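Sunday, December 30, 2018

It has rained since breakfast and I have done very little apart from walk down to the lane end and back, so I am going to sit here with the lamp on and put down what I want to remember about the walking this year, before the new diary starts and I forget which hill was which.

I began the year meaning to do the whole of the old drove road from Hilley to Harnasden, in pieces, on whatever Sundays I could get. It sounded very grand in January. By Easter I had done one piece, the flat one along the river, and had a blister the size of a bean from those brown boots, which I have now given away (and good riddance to them, though they were lovely boots to look at). Then the weather came right and I got going properly, and I managed 8 stretches in all, with 2 still left to do. I added up the miles on the back of the map this afternoon and made it 137, counting all the going back again to where the bus stops, and there was a great deal of going back again.

The best day by a long way was in August, over the top from Fidstead. I had a cheese and pickle roll and a flask and hardly a thing else in the bag, and I was up on the ridge before ten with the mist still lying in the valley and only the church tower poking out of it. I sat on the wall for such a long time that my legs went stiff. There were swallows going over, low, lots of them, and the bracken had that hot, dusty smell. Coming down I missed the stile altogether and ended up walking the wrong side of a beanfield for half an hour, and had to climb a gate that was tied up with blue string, and tore the pocket of my good jacket. I didn't mind a bit. I bought an ice cream at the shop and ate it on the bench outside, and then, I'm afraid, I bought another.

The worst was the one in October when I would go out in spite of the forecast. I don't think I have ever been so wet! The path under the wood had turned into a stream, and I went in over my ankle twice before I had the sense to take to the road. I came into Fidstead dripping and found the tea room at the bottom of the hill open, the Yimyam, a silly name but such good soup. They let me put my socks on the radiator. I had leek and potato and then bread pudding, and stayed until the bus came, and really when I think back on that day it's the soup I remember and hardly the rain at all.

I put the little step counter in the drawer in the spring and it has stayed there. I got it out this morning to see if it still worked, and wore it down the lane and back, and it gave me 3685, which seems plenty for a wet day after a heavy week of eating. There is still half the cake, and most of the Stilton. I must have the last of the sprouts tomorrow or they will have to go.

So, two stretches to go. One is the long haul over the moor, where there is no bus at either end, so I shall have to think about that, and it really wants a dry spell and the light evenings. The other is the last bit, down through the beech woods into Harnasden, and I have been saving it. I should like to do it when the leaves are just out, in that week or so when they are so soft and green you can see the light through them.

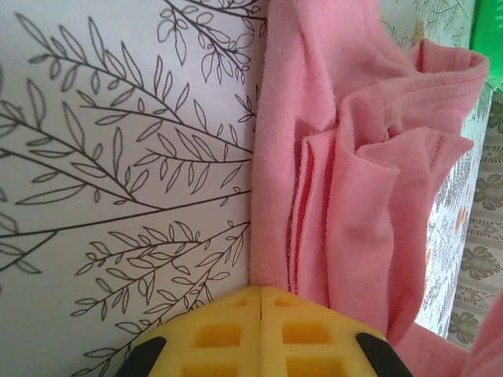
If May is too busy I could go in the autumn, I suppose, for the colour, but I would much sooner have the spring. I must look up the Sunday buses. The new timetable starts in January and they have very likely moved the early one again. Boots to be waxed, jacket pocket still to be mended. Bed now, with the hot water bottle.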